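Stinivex House Newsletter
Aug 19, 2021

The bathroom shelf, and what I learned from it
by Zixuan Song

In the last newsletter I promised to write something about bathrooms, and three people have reminded me of it in the stairwell, so I will keep my promise. Some of you know that I moved into my apartment on Farouk Street with two suitcases and no furniture. The bathroom has a nice mirror and good tiles, but it came without one single place to put a bottle. For the first months everything stood on the edge of the sink. When I reached for the soap, the shampoo fell down. When I picked up the shampoo, the toothbrush cup fell down. I think many of you have the same sink, so you know this music.

At first I believed I needed a cabinet. I measured the wall two times and I went to Bemcombe, the home store behind the bus station, and looked at cabinets for a whole afternoon. They were handsome, but every one of them was too deep. If I put such a cabinet beside my mirror, I would hit my shoulder on it each morning. The lady at the store was patient with me. She asked what I wanted to keep in the cabinet, and I had to think about it, and then I felt a little foolish. Four or five bottles. For this a person does not need a cabinet.

So I want to speak in favor of the small wall basket. It is the open kind, made of plastic, with bars in the front and slots in the bottom. You can buy it in any store with kitchen and bath things, and it costs less than a lunch. Mine is white. I have tried metal wire before, in my old room, and after one winter there were brown spots on it and also on the wall, and my landlord of that time was not amused.

The place matters more than the basket. Many people put the shelf in the middle of the wall, where it is easy to see, and later they find that it is in the way of everything. I would suggest the corner, next to the mirror. You are already standing there when you wash your face, and your hand finds the bottle without searching. Please hold the basket against the wall first, before you fix it, and pretend to take something out. It feels silly to do this alone in a bathroom, but I changed my mind about the height after I did it. My first idea was much too low, and the water from the sink would splash on it.
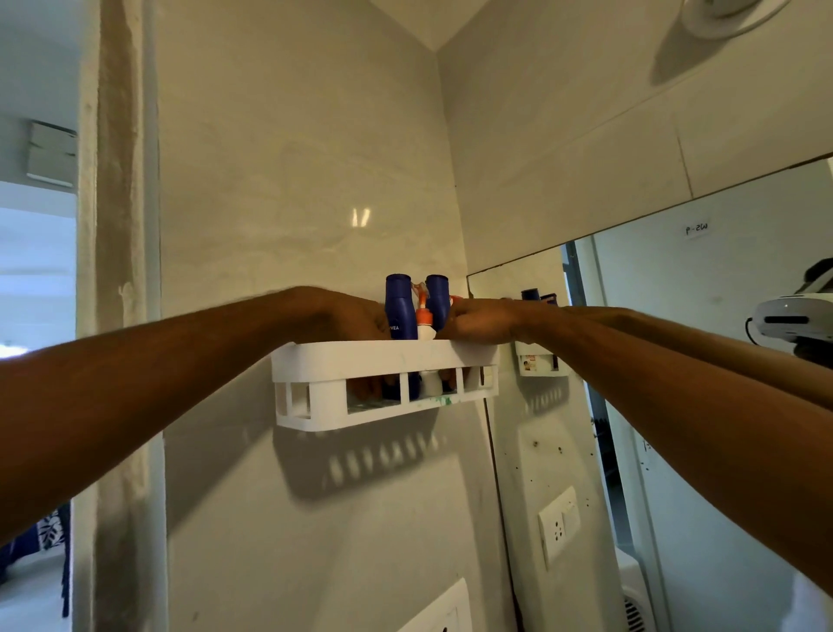 Blue bottles, one of them Nivea, and orange-topped pumps in the corner basket, beside the mirror.

About fixing it to the wall. In our building we are not allowed to drill into the tiles, this is in the house rules and I support it. The adhesive pads work well if you prepare the tile. I wash the place with warm water and a drop of dish soap, dry it with an old towel, and then wipe it once more with rubbing alcohol. After this I do not touch it with my fingers. I press each pad hard while I count slowly to 15, and I leave the basket empty until the next evening. I know that waiting is boring. My neighbor on the second floor did not wait, and at night she heard a big noise and thought somebody was coming through the window. It was her conditioner.

Keep the pads on the flat part of a tile, away from the seam. If one corner of the pad goes over the seam, the air and the steam come in behind it, and slowly it lets go. With large tiles this is easy to avoid. With the small old ones, as in the apartments facing the yard, it is more difficult and you may need a different kind of hook. Ask me, I still have two in a drawer.

Now the filling. My rule is that only the things for every day may live in the basket. A sun cream in October can go to the closet. The hair mask that you use before weddings can also go to the closet. If I have bought the same lotion twice, I still keep just one of the two outside, and the other one waits in a box under the bed until the first is finished. I began with this rule for the order, but it also saves money, as I stopped buying shampoo that I already had.

Tall bottles I like to stand at the back or at the ends, and the pump bottles should have the nozzle looking toward the room. If the nozzle looks at the wall, you will lift the bottle out each time, and then you will put it back in another place, and after one week the basket is a mess again. Also please do not press the bottles together so tightly that you need force to pull one out. The pads do not like to be pulled.

Somebody asked me if it is better to lay a mat inside the basket. I tried it and I would say no. The slots in the bottom are there to let the water go out, and the mat closes them. Under my mat it became slippery and a bit gray, and the smell was not good. Without the mat, the drops fall through, and I wipe the wall under it when I clean the sink.

The cleaning is the part I want to ask you to take seriously, because a white basket shows everything. Spilled shampoo, toothpaste, a little color from some bottle – it all dries in the inside corners, where the sponge does not arrive. Once in two weeks I take out all the bottles with both hands and stand them in the sink. Then I wipe the basket on the wall with a cloth and go into the corners with an old toothbrush. The bottles I wash from below too. Most of the dirt on a shelf is coming from the bottom of the bottles, and if you put them back sticky, you have cleaned for nothing. For the hard spots I make a paste of baking soda with a few drops of water and leave it there while I drink my tea.

When everything is out, it is a good moment to look into the bottles. There is often one with a small rest at the end which no pump can reach. I turn it upside down in a cup overnight and use it up the next day. The empty ones I rinse and bring down to the yellow bin. Please take off the pumps first, these go in the other bin.

One more thing, about air. A shelf in a bathroom stays fresh much longer if the room can dry between showers. Let the fan run a little after you finish, and leave the door open if your family permits it. The fan cover collects dust like a sweater. Mine I wash together with the basket, sometimes, when I remember, and when I have borrowed the ladder.

The ladder is again in the basement room, behind the bicycles. Please write your name on the list when you take it.

Short notes from the house

The bulk order. Last year we bought cleaning supplies together from Irnano, and several of you asked to do it again. The next order goes out in October. Dish soap, baking soda, sponges and the adhesive pads are on the list, and I can add other things if at least two households want them. The list hangs beside the mailboxes. Please write clearly, last time we received one carton of something that nobody could remember asking for.

The repair fund. The fund stands now at 3,165 dollars. From this we paid 692 dollars for the new lamps in the stairwell, and this amount is already taken off. The receipt is in the folder in the laundry room.

Swap table. If you have a basket, a soap dish or a towel hook that you do not use, please bring it to the table in the laundry room. Clean, please. I have put there a toothbrush cup with a small crack, it holds pencils very well.

For the next issue I would like to write about the cupboard under the kitchen sink, and I am looking for somebody who has managed to keep it in order for more than one month. My own is not a good model. You can leave me a note in mailbox 15.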